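The backup that ran every night and saved nothing
Moving a small firm off its old servers took one long winter and 218 virtual machines
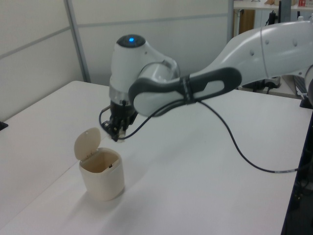

A robotic arm over a white tabletop, with its gripper pointing down.

Maribel Quintero found the problem at 4 a.m. The nightly backup at Vulport had reported success for 30 days running. When she opened the latest archive to restore a billing database, the folder was there and the disk file inside it was empty.

Vulport hosts accounting and booking systems for small businesses. By September it had 218 virtual machines spread over two storage arrays, and the older one, known in the office as Drondon, was nearly full. The backup software took its copy, ran out of scratch space and logged a warning in a file that was never read.

"The email said green, so we went home," Quintero says.

Her colleague Walter Ríos spent the next week restoring machines one by one to a spare host. It was dull work – boot the copy, log in, check the newest record, shut it down. Most came up fine. The billing database was rebuilt from a replica that a customer, Marulanda, had kept at its own office.

The firm now does a test restore every morning, picked at random by a script Ríos wrote. It is 557 lines long and he would like it to be shorter. Drondon is still switched on, holding old installer images and a wiki that needs a new home.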